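Kondusberg Gaels: Notes from the Club

The seniors lost by a goal on Sunday, which by our recent standards counts as a tight one. Eighteen wides will do that to you. Seven of them came from inside the 40-yard mark, and two hit the same parked Subaru, whose owner has asked that we aim at the posts in future. We'd like that too.

To be fair to the forwards, there was a wind. To be fair to the wind, it blew the same way for Kovville in the second half and they kicked four from the sideline with it.

Theerawat Thepsuriya was the pick of our lot again at wing back. He won three breaks off the opening kickouts after half-time and gave us something to chase. Faustine Aubert has asked me to mention that the ladies' team won by 11 on the same field, an hour earlier, in the same wind. Consider it mentioned.

Training moves to the lower field from Thursday, March 16, 2023, while the top goalmouth is reseeded. Bring long studs. The lights go off at nine whether you are in the shower or not.

The big argument this month is the short kickout. We tried it nine times on Sunday and lost five, and one of those was the goal. Raphaël Delaunay wants to keep going with it until the league ends in May, on the theory that we can't get worse at it. I have watched this club for a long time and I wouldn't put money on that.
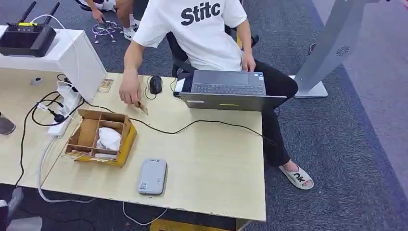

Effie Niven thinks the kickout is fine and the trouble is the half-back line standing still once the ball is gone, and she says anyone who doubts it should watch the first ten minutes again and count how many of them show for a return pass. I did. It was one, and he was tying his boot.

Under-14s are away to Lecomte on Saturday. Cars leave the gate at 9:15.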